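Kovusdale Mentoring Nights: sign-up and session data

README, last touched Sep 10, 2024

Hello! I'm Jin-sol Ha, and I look after the spreadsheets for the Kovusdale mentoring nights, where people who work in business sit down with school leavers and talk through CVs, first jobs, interviews and all the rest of it. A few other towns asked how we run ours, so I've tidied up the files and put them here for anyone to use.

What's in the folder

sessions.csv has one row per evening, with the venue, the theme and how many tables were running.
pairs.csv has one row per mentor and mentee meeting, 126 rows in all. Names are gone, and each person has a short code instead.
feedback.csv has the answers from the paper slips, typed up by me and Guilan Shi over far too many cups of tea.

Columns that trip people up

"theme" is free text in the early rows and a fixed list later on. I did go back and fix the spelling, but I left the wording alone, so you'll find "interviews" and "interview practice" living side by side (sorry!).
"length" is in minutes. Most meetings were booked for 20 and a few for 50, when we tried a longer slot at the Flestby library. People liked the long ones but we could fit fewer in.
"score" runs from 1 to 10. A blank means the slip wasn't handed in. Please don't turn blanks into zeros, I did that once and it made for a very gloomy chart.
"site" is either Flestby or Luo Hall. Luo Hall rows start later, once we'd outgrown the library.

How it was collected

Mentors signed up through a web form, mentees mostly through their school or by turning up on the night. Walk-ins are marked "w" in pairs.csv. Guilan matched people by hand, going on what they'd said they wanted to talk about, so don't read the matching as random in any way.

What I wouldn't use it for

It's one town and a fairly keen group of people. I'd be happy to see it used for planning your own evenings or teaching someone pivot tables, but please don't use it to rank schools or to guess who anybody is.

Using it

Share it, change it, print it out, just mention the Kovusdale mentoring nights somewhere. If you use the Wulari import script, set the date format to day first or it will muddle half the rows.

The next batch goes up in October, with the autumn evenings added and (if I get round to it) a cleaner theme column. Spotted a mistake? Open an issue or grab me at a session, I'm usually by the sign-in table. 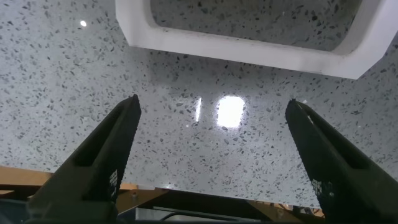
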